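September, puck rebound tests for Flekville

Hollier say their practice pucks rebound like match ones. I doubt it.

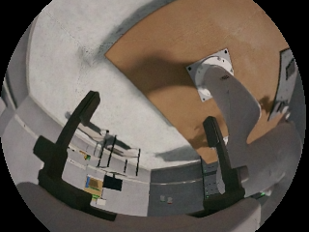

Froze 16, dropped two of them twice. Readings all over the place - no claim made yet.
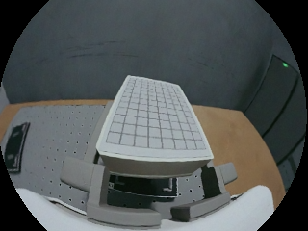 Is the freezer at fault? Probably, but I'd check the drop height first.

Lararness sent their own figures, suspiciously tidy.

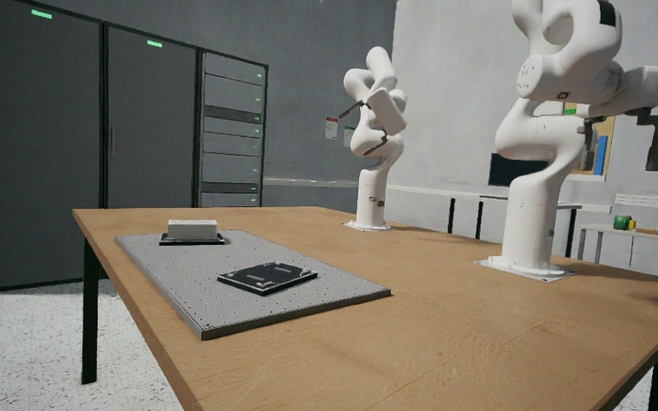
Won't use them until we get close ourselves. 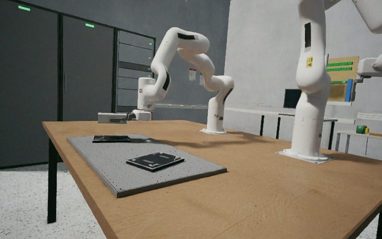
Drop rig next. It creeps sideways. A plate with a regular grid of holes, like the grey one on the wooden table, would let us bolt it down.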